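The car still knows where you live: talking to Els Lambrechts about what we leave behind when we sell

When I sold my last car I cleaned it properly. I vacuumed under the seats, fished a pacifier out of the seat rail (my youngest is nine, so do the math) and wiped down the cup holders with a toothbrush. What I didn't do was touch the screen. I handed over the keys, took the money, and went home with my whole phone book still sitting in the dashboard of a car that now belonged to a man from two towns over.

I only thought about it again when my phone buzzed a month later and offered to precondition the cabin. On a car I didn't own! I could see where it was parked. I could have honked the horn. I didn't, but I did sit there with my thumb over the button longer than I'd like to admit.

So I went to see Els Lambrechts. She works at Cirnora, a small outfit that clears personal data out of used cars for dealers and leasing companies, and she has been pulling dashboards apart in one way or another for most of her working life. We met on a Friday, in the workshop behind Verbruggen, the used car lot on the Paken road, where she was halfway through a row of ex-lease hatchbacks.

"You're the horn person," she said when I walked up. I'd told her the story in my email.
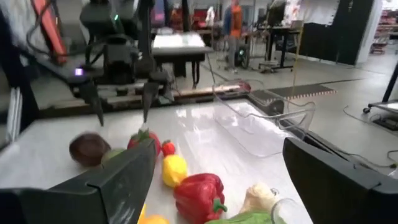 Last updated: December

Els had a laptop balanced on the roof of a gray hatchback and a cable running in through the window. I asked her what she usually finds, and she laughed and turned the screen toward me, then thought better of it and turned it back.

"Everything you'd find in a phone from a few years ago," she said. "Contacts, call lists, sometimes the text messages if somebody tapped yes when the car asked to read them aloud. Home address, work address. The garage door codes, if it has those buttons in the mirror. People forget the garage door every single time."

The record so far, at least in her own private contest, is a family wagon with 960 contacts in it. They had come from several phones, she thinks, all paired over the years by whoever happened to be driving. "There was a Grandma, a Granny and a Grandma New Number. I didn't look any further than I had to, but you can't help seeing the top of the list."

I'd assumed (I suspect a lot of us do) that unplugging your phone takes everything with it. It doesn't, or it depends, and Els is careful about the difference. If you use one of those systems where the phone's own screen shows up on the dash, most of the stuff stays on the phone. If you paired over Bluetooth and the car asked to download your contacts, there's a copy in the car. And the navigation history in the car's own system is in there regardless.

"People delete their phone from the list of paired devices and feel finished," she said. "On some units that clears the contacts as well. On others it only means the phone won't connect by itself anymore. You need the full factory reset, and you need to watch it through to the end. It can look like it's hung. Leave the ignition on and go get a coffee."

She uses a tool called Telari, which Cirnora wrote in-house, to check afterward whether the reset did what it said. It reads the storage in the head unit and lists what's left. I asked if ordinary people could buy it and she made a face. "You could, if you wanted to spend 900 euros to sell one car. Do the reset from the menu. For a private sale that's fine."

Then there's the app, which was my problem. A reset on the dashboard wipes the dashboard. It may do nothing at all about the account sitting on the manufacturer's server, where you are still listed as the owner until you, or the next person, or the dealer, tells them otherwise.

"That side worries me more, to be frank," Els said. "An old phone book is embarrassing. A live account is a key. With some cars you can unlock the doors, see the location, start the climate control. And the new owner has no idea you're there, unless they go into the menus looking for connected users, and who does that on the day they buy a car? They're busy trying to find the wipers."

About then Jozef Verbruggen came out of the office to see who was taking up his mechanic's parking spot (me). He's the second generation on the lot and has strong feelings about all this, mostly regarding trade-ins.

"They arrive with the new car already waiting and they want to leave," he told me. "I say, did you sign out of the app? They say yes. They didn't. Now I have it on the form, a line they have to sign, and we do it together at the desk with the phone out. It takes five minutes and they sigh at me the whole time."

He started doing it after a customer, Wilma Postma, came back upset that her newly bought car kept warming itself up at seven in the morning. Nothing sinister: the last owner had set a weekday departure timer in the app and it was still running off his account. But it drained her battery every night in winter before she'd even left the house, and she didn't care for the idea that a stranger had picked the time.

I called Wilma later and she was a good sport about it. "I thought it was haunted, then I thought it was broken," she said. "Jozef sorted it out. What got me was that I'd had the car for weeks. I'd driven to the doctor, to my sister, everywhere, and this gentleman could have followed along on a map. He hadn't, he was mortified, he sent me flowers. But he could have."

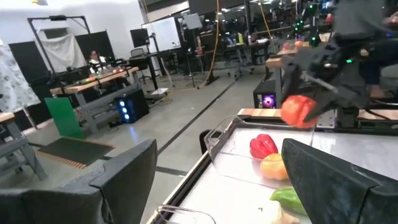 What should I do if I've already sold the car and it still shows up in my app?
Remove the car from your account in the app, then let the buyer know, so they can register it in their own name. If the app won't let you remove it, call the manufacturer's customer service with your proof of sale at hand.

I did mine in the workshop while Els watched, and it took me three tries, mainly thanks to a password I'd last typed before my current phone existed. "Remove vehicle" was hidden under a menu called Services, then Subscriptions, then a little gray link at the bottom. When it finally went through, the map vanished and I felt oddly sad. Bye, car.

I wanted to know about the things I'd never think of, and Els had a whole string of them ready. Memory cards in the dashcam, obviously, but also the card slot in the glove box where older cars keep their maps. Music copied onto the built-in drive. Wi-Fi passwords, if the car ever updated itself from your home network. Toll tags. Driver profiles with your name on them. Fuel cards and parking accounts that bill by license plate, which will keep on paying for somebody else's parking in countries where the plate stays with the car.

"I had one gentleman who paid a stranger's parking for half a year," she said. "He only noticed when the bill got above 500 euros. The buyer thought the town had free parking!"

Rental cars came up too, naturally. Els won't pair her phone with one at all. She carries a charger that plugs into the twelve-volt socket, so that nothing goes through the data port, and she puts her phone in a vent clip for directions. If you do pair, she says, give yourself a minute at the return lot to delete the phone and clear the recent destinations. I told her I always return rentals in a dead sprint for the plane. She said that yes, she could tell from the lists of phone names, and that there's always a Steve.

Her coworker Thịnh Tăng wandered over at that point with a head unit under his arm, trailing wires. He handles the cars that can't be reset from the menu: cracked screens, dead touch panels, wrecks headed for parts. That last group had never crossed my mind. When a car gets totaled, the dashboard is often worth decent money, so it's pulled and sold online, and whatever was in it goes along in the box.

"I bought two of them at home once, just for a repair," Thịnh said. "One was clean. The other had the owner's home address as a favorite, with the name on it. I wiped it, but I could have driven there." If your car's being written off, he suggests asking the insurer or the yard if you can get in and run the reset while there's still power. And if the screen is smashed, ask what happens to the unit. They may not have an answer. Ask anyway.

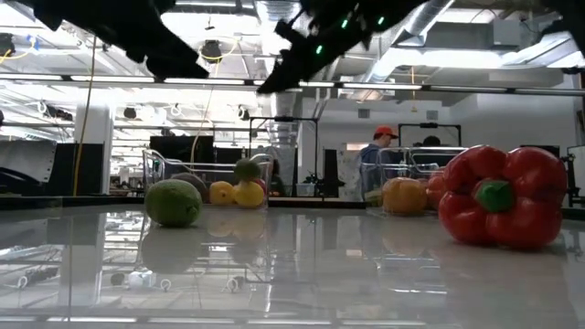
Paken Motorists' Club, Members' Magazine Team

I asked Els who ought to be responsible for all of this, thinking she'd say the manufacturers, and she did, but only partly. She'd like a single button marked "I'm selling this car" that clears the dash, kicks everybody off the account and cancels the timers in one go. A few makers have something close to it. Most have it spread over several menus and a website, and the words change from one model year to the next.

"Dealers should check as well," she said, nodding at the office. "Jozef does. Plenty don't. And as a buyer you can protect yourself. The first evening, before you do anything fun with it, reset the car and register it in your own name. On most of them that pushes the old owner out. Then you don't have to trust that anyone else did their part."

Marijke Hermans, who edits these pages and who bought a used electric car this fall, read my draft and disappeared to the parking lot with her coffee. She came back in twenty minutes later. There had been two other phones in the list and a saved destination called "Mom." She's asked me to add that you should write down your radio stations first, as they go too.

As for my old car, I did text the man from two towns over to explain. He wrote back that he'd wondered why the app kept telling him the car was taken, and did I happen to know where the second key fob was. I'm still looking for it.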